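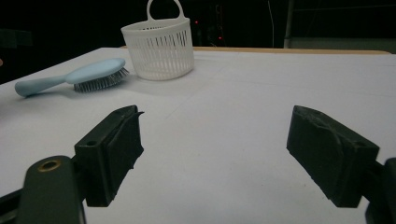
Anoma Jayawardena wrote after the second studio visit that the drawings were ready to hang and the sound piece was still too long. We agreed with her on both points, and most of the work since then has gone into the sound piece.

Balthorpe Print and Drawing Residency
Progress report to the Talukder Fund, second period

Work completed

The three resident artists have all finished their main bodies of work. Between them they have handed over 20 drawings and a set of monotypes. The drawings are flat, unframed and stored in the plan chest on the upper floor. Condition notes have been written for each one. The monotypes were printed on a heavier paper than we first planned, after the lighter stock buckled in the press. The extra cost came out of the materials line and did not affect anything else.

The sound piece has been recut twice. The first version ran the full length of the gallery's opening hours with no repeat, and visitors at the open studio left before the part the artist most wanted them to hear. The current version loops. It will play from a single speaker in the back room with the door left open.

Public program

The open studio was held in September. The door counter recorded 654 visitors across the run. We had hoped for more in the mornings and will open at noon next time. The drawing workshop for adults was full, with 20 places taken and a waiting list. The school workshop was moved once because of a bus problem and then went ahead as planned.

Brenda Aravena led both workshops and has sent us her notes. Her main request is for a longer session, as people were still drawing when the room had to be cleared. We would like to add half an hour in the next period and can do so within the present fee.

Exhibition

The group exhibition is going to the Siltton gallery as agreed. The floor plan has changed since our last report. The long wall will now carry drawings only, and the monotypes move to the smaller room, where the light is lower and easier to control. Wall text is in second draft. The artists have seen it and asked for shorter labels, which we support.

Framing is the one item behind schedule. Our usual framer closed for part of the summer and the job went to Tretex, whose quote was higher but whose delivery date suits the installation. The mats have been cut. Glazing is on order.

Budget

Spending is in line with the approved budget apart from framing and paper. We propose to cover the framing difference from the travel line, where one artist did not claim. No further money is requested. Please let us know whether you need a formal change form for this or whether this report is enough.

Next period

Installation, the opening and two artist talks. The catalog will be a folded sheet, and proofs will come to you before printing so that you can check the credit line and logo. A final report with accounts will follow once the work has been returned to the artists.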